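Ticket 3323: Desk drawer will not stay closed
Opened: 21 Jan 2020
Reported by: Jonalyn Tagle
Assigned to: Nestor Espiritu
Site: Cidstead, upstairs room, desk on the beige wall
Status: Open, waiting on part

Reported fault: drawer rolls out on its own after closing. Contents are small tools and knit items.

Check 1. Emptied drawer, closed it, waited. Out by around 3 cm.
Check 2. Leveled the desk front to back. No change.
Check 3. Removed drawer. Left runner is a Trirkness, right is a Clolleo. The catch on the left one is worn flat.

Replacement pair requested from Macapagal stores. Drawer refitted without the catch for now — do not load it.

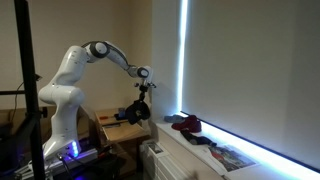 Cidstead upstairs room desk

Drawer is out from under the top, as logged. Blue item and orange-handled tool are on the desk surface and can stay there until the runners are changed. Keep cloth items off the runners.

Next action: N. Espiritu to fit both runners and repeat check 1.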